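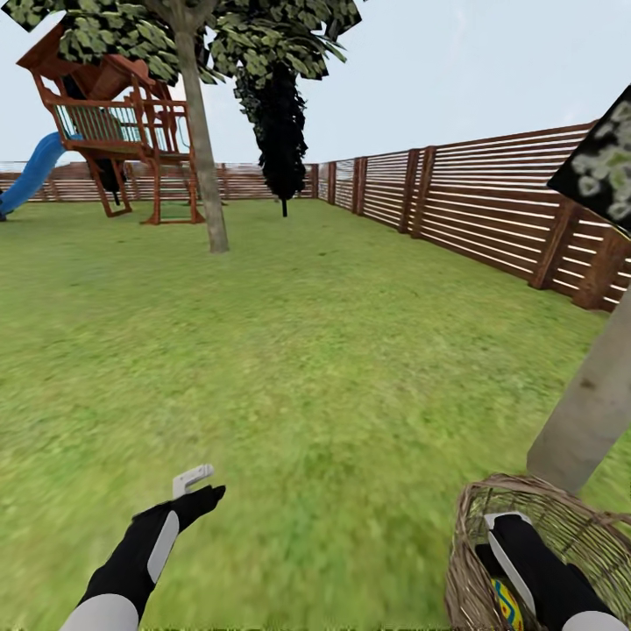

町の計画審議会、傍聴してきた。旧Zutberg倉庫の跡地を用途変更する件。夜7時開始で終わったの11時前、まだ頭が回ってないけど忘れないうちに書いとく。今回の争点は排水と道路。

まず経緯。事業者はFivport。跡地をいまの準工業から住居系に変えて、集合住宅を建てたい。計画戸数411。去年の説明会のときはもっと少なかったはずなんだけど、その資料が手元にない。誰か持ってたらください

場所わからない人向けに。Letumora川の手前、橋を渡る前に左に入ったとこ。大雨のたびに冠水する低い道あるでしょ、あの横です。

冒頭でFivportの担当が30分くらいしゃべった。スライド多すぎ。後ろの席からは字が全然読めない。傍聴席に紙が来たのは始まってだいぶ経ってから。先に配ってほしい、これ毎回言ってる

排水の話。敷地の下に貯留槽を入れて、川への放流を絞るという計画。委員から「想定してる雨の強さは？」と質問→担当「県の基準どおりです」→委員「基準のどの数字ですか」→担当「後日書面で」。ここで傍聴席ちょっとざわついた。いや、そこ聞きに来たんですけど

道路。出入り口がAquino通り側に一か所だけ。一か所。411戸で。朝のあの通り、いまでも小学校の前まで詰まってるのに。交通調査の数字は1日1522台増とのこと。調査したのが4月の何日間か、という説明だったけど、春休みにかかってたのかどうかは聞き取れなかった。議事録で確認する。

意見陳述は一人3分。今回はちゃんとベル鳴らしてた

いちばん長く拍手が続いたのはJae-in Choさん。川沿いで苗を育ててる方。反対とは言ってなくて、「建てるなら上流側の水路を先に直してほしい、順番の話です」と。前の大雨でハウスの中まで水が来たときの話もされてて、時間ぎりぎりで原稿の最後のページは読めずに終わった。残りは書面で出すそうです

賛成の人もいた。若い夫婦で、町内で借りられる部屋がなくて隣町から通ってると。これもほんとにそう。うちの職場にも同じ人いる。家が足りないのはみんな分かってて、だから余計にややこしい。途中で野次とばした人、あれはやめてほしかった。議長が一回止めた。

あと高さ。周りが2階建てばっかりのところに、川側の棟だけ高くする案。日影図は出てたけど冬至の午後のやつが小さくて見えん。拡大版を役場のサイトに載せてくれと頼んだら「検討します」だそう。検討しますって今日何回聞いたかな

で、結果。採決なし。継続審議になりました。委員のうち2人が、排水の書面が出るまで判断できないと発言して、議長が次回に送ると。可決でも否決でもないです。もう「通った」って書いてる人見かけたけど違いますよ。

用途変更そのものは審議会の答申のあと議会にかかるので、仮に次で答申が出てもそれで着工じゃない。ここ混同してる人多い。自分も最初してた

訂正。さっき「県の基準」って書いたけど、担当の人は「県の指針」と言ってたかも。メモの字が汚くて読めない。どっちかで意味変わるので、これも議事録待ち。すみません

質問もらったので。書面の意見はまだ受け付けてます。役場2階の都市計画の窓口に持参か郵送。メールは不可とのこと。なんで。様式は自由だけど、住所と名前がないと参考扱いになるらしいです。

もう一つ質問、旧倉庫の土は大丈夫なのかって件。土壌調査の話は今日は出てません。資料の目次には「別添」とあったけど、その別添が傍聴席の分には付いてなかった。明日の昼休みに窓口で見せてもらえるか聞いてみます

次回の日程はまだ未定。決まったらここにぶら下げます。会場は同じ3階の会議室の予定、エアコン効きすぎなので上着必須。寝ます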